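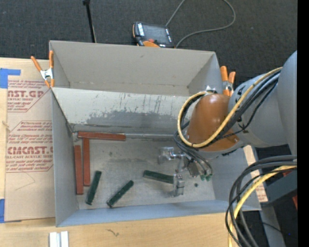 Figure 2.1 Scuffs, scratches and a darker worn patch on the sloping panel of a grey bin.

Chapter 2
Wear of Surfaces in Daily Use

Matěj Čierny and Corrado Fiore

Reading time: 5 minutes

2.1 Scope of the chapter

Wear is the gradual loss or displacement of material from a surface that moves against another body. It differs from fracture, in which a part separates into pieces, and from corrosion, in which the surface is attacked chemically. The three often occur together. A steel hinge kept outdoors will rust, the rust will be rubbed off by the pin, and fresh metal will then be open to further rusting. In such cases the total damage is greater than the sum of the separate effects, and the causes must be studied jointly.

Most of the objects considered in this chapter are plain ones: trays, drawers, stair treads, door sills, work surfaces and storage bins. They carry light loads and move slowly or not at all. Wear in bearings, gears and engine parts requires a treatment of lubrication and is left to a later chapter.

2.2 Terms

The word "scuff" is used in everyday speech for almost any mark. In this book it means a shallow mark spread over an area, with no single clear direction. A scratch is a narrow mark with a clear direction. A smear is material left behind by the other body, and it adds to the surface. A worn patch is an area where the original finish has been removed or thinned enough to change its colour or gloss.

These terms describe appearance only. They do not state a cause. A dark line on a pale surface may be a groove filled with dirt, a smear of rubber, or a break in a coating that shows a darker layer beneath. To tell these apart, the surface must be cleaned, viewed under low-angle light and, where possible, measured with a stylus. A mark that disappears on cleaning was a deposit and should be removed from the wear record.

2.3 The main forms of wear

Abrasive wear takes place when a hard body, or hard grains trapped between two bodies, cuts or ploughs a softer surface. Sand on a painted floor is a common case. When the grains are fixed, as in sandpaper, the marks tend to run parallel. When the grains are free to roll, the marks are short and lie in many directions, and the surface looks dull to the eye.

Adhesive wear takes place when two surfaces stick at small points of contact and material is pulled from one to the other. It is most severe between clean metals of the same kind. Between a metal and a plastic it usually produces a thin film of plastic on the metal, after which the rate of wear falls.

Fatigue wear is caused by repeated loading. No material is lost at first. Small cracks form below the surface, grow, and at last release a flake. A surface that has looked sound for years can therefore begin to fail quickly with no change in the way it is used.

2.4 A simple rule for the amount of wear

For steady sliding, the volume of material removed is often written as

V = k W s / H

where V is the volume removed, k is a number without units called the wear coefficient, W is the load pressing the surfaces together, s is the distance slid and H is the hardness of the softer surface.

The rule states that wear grows in direct proportion to load and to distance. Take a block pressed down with a load of 200 N and slid through 1000 m. If the load is raised by a factor of 2 and the distance is unchanged, the volume removed is raised by the same factor. Spreading the load over a larger area does not alter the volume, but it does reduce the depth of the worn layer. For this reason a wide runner outlasts a narrow one of the same material.

The rule has limits. The wear coefficient is found by test and holds only for the pair of materials and the conditions tested. It can change sharply when a coating is worn through, when the surface becomes hot, or when dirt enters the contact. It should not be used for impact, where parts are dropped onto a surface instead of being slid along it.

2.5 Where wear appears first

Wear is seldom even. On a flat floor it follows the paths that people take. On a stair it is greatest near the front edge of the tread. On a sloping surface, sliding objects gain speed as they descend, and they may strike or turn where the slope meets a level base. The designer should ask where contact is repeated and place the thicker or harder material there.

Three grades of lining sheet are used in the worked problems of this chapter. Ponarik is a soft grade with good resistance to impact. Dimum is harder and resists scratching, but may crack when struck. Kollár is a layered sheet with a hard face on a soft back. Their properties are listed in the table at the end of the book.

2.6 Before you continue

The reader should be familiar with friction and with the measurement of hardness, both covered in Chapter 1. Section 2.7 deals with the recording of wear over time.

Last revised 12/4/25. © Flanach. All rights reserved. Contact | Copyright | Back to top

This site uses cookies to remember your place in the text. Accept | Manage settings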